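Neighborhood Breakfast and Reading Program
Progress report to the Chatzigeorgiou Fund

Dear friends at the Fund,

When we wrote to you last fall we were still arguing over which mornings to open and whether anyone would come before the school bell on a dark day. It gives me a great deal of pleasure to tell you that they do come, and that on most mornings there is already a small knot of children at the side door when we arrive with the keys (usually with one or two grandparents, who are very welcome too and who have opinions about our coffee).

Your grant has now carried us through the first half of the program year. In that time we have had 97 children on the reading register, and between them they have borrowed 1081 books. The register is only for the children who take books home, so it leaves out the ones who eat, listen to a story and run off to class. We would like to find a fair way of including them in the final report, and if you have seen this done well elsewhere we would be glad to hear how.

The food side has stayed simple, as we promised in the application. We serve bread, fruit, milk and a hot cereal, and the menu hardly changes from week to week. We did try a baked oatmeal in the first month, which the adults loved and the children left in large amounts, so that was the end of that. The bakery on Wuton Street lets us have its bread at cost, and this has left the food line a little under budget.
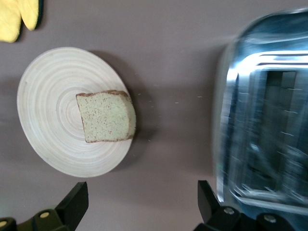

VOSTON, February 22, 2018

The reading room has taken more of our attention than we planned. The shelves we inherited were too tall for the younger ones, and moving everything down a level meant clearing out a good many old encyclopedias first. We now have three low bookcases, a decent rug, and a corner for the chapter books, which the older girls have more or less claimed as their own. Picture books wear out very fast. We had set aside money to replace them in the summer and would like your permission to spend up to half of it now.

Our second site, at Flemarska, is behind schedule, and I want to be plain about that. The heating in the hall failed before the holidays and the repair took much longer than the landlord had told us it would. We opened there two months late. Attendance is still thin, though the families who have found us seem happy, and the school has kindly agreed to send a note home in the children's bags.

Between now and the end of the school year we hope to add a short story hour at Flemarska, to buy a proper cart for the returned books, and to hold an open morning for parents in April. You would be most welcome at that, and we will send the details as soon as the hall confirms the booking. The spending sheet is attached as usual, with the Flemarska rent shown on its own line as you asked.

With warm thanks for your patience and your kind letters,

The Program Coordinator
Voston Breakfast and Reading Program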